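Week 4 – appraisal and arrangement, business records. Notes for anyone who missed it, plus the handout bits. Slides go up when I get to them.

## Recap from last time

Respect des fonds = keep records of one creator together. Original order = keep them how the creator kept them. Both sound simple, both fall apart once a firm merges, moves office or lets somebody "tidy up".

Read the Poul Laxdal chapter again if last week was foggy. He's dry but the section on series is the clearest one we have.

## Case for today: the Lalter surveyors' records

Land surveyors, Brendthorpe, three partners over the life of the firm. Came in as one deposit of 3,245 items on the first box list. After sorting, 3,650. No new material arrived – bundles got opened and counted as separate pieces. So always write down what you mean by "item" before you quote a total to a funder.

What's in it:

- job files, by client name up to the office move, by job number after
- field books, mostly pencil, some with loose sketches tucked in
- plans on linen, tracing paper and film
- letter books (outgoing only)
- one drawer of photos, no captions

Note the split in the job files. Two filing systems, one series or two? Class was divided. My view: two sub-series under one series, and explain the change in the admin history. Bảo argued for two full series, and made a decent case for it, see his post on the board.

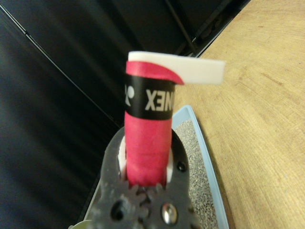

The letter books are the way in. Each letter has a job reference in the margin, so you can tie client name to number even where the file itself is lost. Lieselotte Böttcher built the concordance this way and it took most of a winter. Don't try to do it at the same time as listing. List first, link later.

## Appraisal – what stays

Questions to ask, in this order:

1. Is it the firm's own record or a copy of someone else's?
2. Does the same information survive in a fuller form?
3. Would a reader miss it?
4. Can we legally keep it and show it?

Duplicates of printed maps went. Annotated ones stayed, even with just a pencil line on them. Petty cash: kept a sample, one year in 20. Sampling has to be recorded in the catalog or it's useless, researchers will assume the gaps are accidental loss.

Draft plans are the hard one. Þröstur Oddsson says keep all drafts where the final differs. Leif Hafstein says keep final plus any draft that has writing from the client. Know both postions for the essay, and pick one.

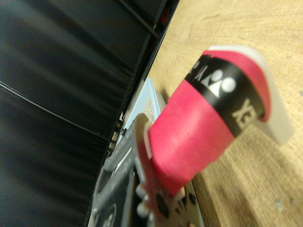
## Description – levels

Fonds > series > file > item. Describe from the top down. Don't repeat at file level what you already said at series level.

Minimum fields at each level:

- reference code
- title
- dates (creation dates, not the date of the thing surveyed!!)
- extent
- creator
- access conditions

Common mistake in last year's exercises – using the site name as the creator. The creator is the firm. The site goes in the title or index terms.

Dates again: a plan redrawn later from an old field book gets the later date. Put the survey date in the scope note. If you're guessing, square brackets and a c.

## Storage, very quickly

Linen and paper flat where they fit, rolled on a wide core where they don't. Film kept apart from the paper. Tracing paper tears at the old folds so support the whole sheet when you lift it. No sticky notes. Pencil only in the search room, yes even for your own notes.

More on film in the October session, I ran out of time.

## For next week

- Read the Nic Giolla handout on business archives, first half only
- Write a series-level description for the field books, about 200 words. Use the box list, not the finished catalog
- Look at the Rimilel sample records and find 2 places where the level of description is wrong
- Bring a print out, the projector cable is stil missing

Essay question is unchanged: "Original order is a fiction the archivist agrees to." Discuss with reference to one private firm. Not Lalter please, I've marked enough of those.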